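Cleaning the plastic chairs before spring

The patio chairs came out of the shed in February, which is early, but we had a dry spell and I wanted the floor space. They are the plain white molded kind that everybody's uncle owns. Mine came from two places. The older ones were left by the previous owner of the house and have no name on them that I can find. The newer ones are from Urkard, bought the summer we had the big lunch for Ferhat Dursun's retirement.

They had been stacked since the fall. Stacking saves room but it traps whatever was on the seats when you put them away, and I put them away in a hurry. There was a gray film on most of them and a ring where a flowerpot had sat.

I used a bucket of warm water with dish soap, a soft brush, an old toothbrush, and a jar of baking soda. Last year I tried Noltimholm outdoor cleaner, which costs three times as much as the dish soap and smells like a swimming pool. It did fine. The soap does fine too if you let it sit for ten minutes before you scrub.

The top side is quick. Wet it, soap it, wait, brush along the slats of the backrest, rinse. For the flowerpot ring I made a paste with the baking soda and left it on while I ate lunch. It lightened the ring but there is still a shadow if you know where to look. I did try sandpaper on one of the old chairs a few years back, 400 grit, used wet. It took the stain off and left a dull patch that now gets dirty faster than the rest of the seat. I wouldn't do it again.

The legs need attention at the feet. Grit gets packed up inside the hollow ends and falls out on the kitchen floor when you bring the chair in for extra seating. I poke it out with a wooden skewer. One of the old chairs had a split running up from the foot, so that one went out with the trash. Ertuğrul Erdem next door says he has glued his with a plastic adhesive and it held for two seasons. I weigh more than Ertuğrul does.

The underside is the part I skipped for years. Turn the chair over and set it on a table with something soft under it so the seat doesn't get scratched. An old sheet or a dark tablecloth works, and on a dark cloth you also see how much dirt is coming off. 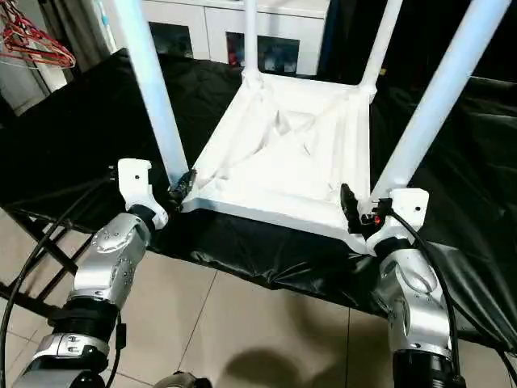
Spiders like the corners where the legs meet the seat, and the toothbrush gets in there better than the big brush. Go along each rib, then around the inside of the rim. With the chair upside down the seat holds water like a tray, so tip it out before you rinse or you will pour it down your own shoes. Check for cracks while you are there. Look hardest at the leg joints, where mine have always gone first.

After that I stood them against the fence to dry and put them back in the shed in two short stacks with a sheet of newspaper between each chair. The whole job took most of an afternoon, including the lunch.

I still need one chair to replace the one I threw out. Tekin had the same shape in green when I stopped by, and no white. I may wait until they restock, or just take the green one and put it at the end of the table by the grill.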